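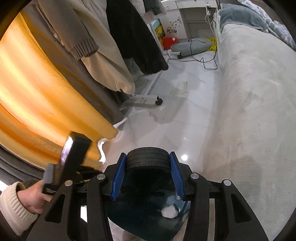

Clothes on one side, bed on the other, and a narrow strip of tile to stand on

About us

Genero is a small home-organizing firm. We work in bedrooms, mostly, and mostly in the kind where the hanging clothes and the bed have been fighting over the same floor for years.

We should say up front that we don't believe most of what our trade says about itself. We have read the books. We have tried the folding. We have watched a client label 15 baskets in one afternoon and fill every one of them with things that belonged in a different basket. So if you came here looking for a new way of life, there are plenty of other firms who will sell you one.

What we do is duller. We come to your home, look at where your clothes land at the end of the day, and try to put a rail, a shelf or a hook near that spot. Then we leave.

How we started

Genero began as a side job inside Tovitz, a shop that sold closet systems. We were the people sent out to fit them. After a few years of fitting tall cabinets into rooms where the door could then only open halfway, we began to wonder who the cabinets were for. We left in February and took the tape measures with us (our own, we would like it noted).

What we think about closets

Open hanging gets a bad name. We are told it looks messy, that it gathers dust, that guests will judge. Perhaps. But a shirt you can see is a shirt you wear, and we have yet to meet the guest who inspects the far side of the bed. In a narrow room we would take a plain rail over a swinging door nearly every time.

We are less sure about under-bed boxes. They work for blankets. For anything you need more than once a season, they tend to become a place where things go to be forgotten, and then you buy the thing again.

Vacuum bags – no. We used to say maybe.

A walkway has to stay a walkway. If you turn sideways to get past your own coats, there are too many coats or the rail is on the wrong wall, and we will tell you which we think it is. Hard floors get the same treatment: shoes on tile beside a bed are a stubbed toe waiting for morning.

What it costs

A first visit takes 2 hours and is free. Small rooms are a flat $1,000, parts included. We don't take commission from anyone, and that includes Pringle and Rokside, whose rails we fit often. Pringle's brackets are better. Rokside's are cheaper and fine for shirts, though we would not hang winter coats on them.

What we won't do

We won't throw your things out for you, or ask how they make you feel. We won't promise the room will stay tidy either. Some do and some don't, and we have never been able to guess which.

Page last updated 8 Aug 2020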